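Gel topcoat peeling off in one piece after 4 days, what am I doing wrong?

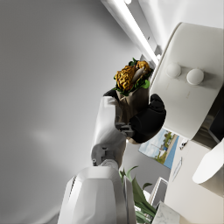
Image credit: Plerus

Posted by jadier_nails, February 24, 2024

Hi everyone! I've been reading this board for ages and finally made an account, so please be gentle with me. I started doing my own gels at home last April after my salon in Grerncombe closed (I still miss it, they had the comfiest chairs) and for the most part I'm really happy with how they come out. The color goes on smooth, the shine is gorgeous, and I get compliments at work.

But then on day 4, almost like clockwork, the topcoat lifts at the tip of one nail and I can pull the whole thing off like a sticker. It's usually my thumb or pointer finger on my right hand. The color underneath stays put, so it's only the top layer that goes. I used to get 14 days out of a salon set and I'd be thrilled with even ten.

What I do now: push back cuticles, buff lightly, wipe with alcohol, base coat, two thin coats of color, wipe with alcohol again, topcoat. I cure each layer for 40 seconds in a little lamp I bought used. The base and color are one brand and the topcoat is another, because I ran out and grabbed what was on the shelf. Could that be it? I'd hate to throw it out, it was a big bottle!

Butkienė

Welcome! You've written such a clear post, and I'm pretty sure I see your trouble. It's the second alcohol wipe. When gel color cures it keeps a sticky layer on top, and that tacky film is what helps the next coat grab on. You're wiping it off and then asking the topcoat to hold on to something slick. Leave it alone until the very end, and only wipe after the topcoat (and only if yours isn't a no-wipe kind, so do check the bottle).

The other thing I'd look at is your tips. Run the brush along the free edge of every nail with each layer, topcoat included. I skipped this for years because it seemed fussy, and my right hand always went first too - I'm right-handed and I type all day, so those tips take a beating. Mixing brands can be fine, but each brand has its own cure time, so follow the one printed on the topcoat and don't assume it matches your color. Do your thumbs separately as well. In a small lamp they tend to tilt sideways and the light misses half the nail.

And please don't peel! I know it's tempting when it comes up so nicely, but if the base is coming with it you'll take some of your own nail along. File it smooth and put on a fresh topcoat until you have time to redo the set.

Let us know how the next one goes, I'd love to hear.

glossandgo500

probably the lamp. used ones get weak. mine did the same thing and I got a new one and now it's fine

jadier_nails

Thank you both so much! I had no idea about the sticky layer, I thought I was being extra clean. I'm redoing them tonight without the middle wipe and I'll try the thumbs on their own - if they still lift I'll start saving for a lamp.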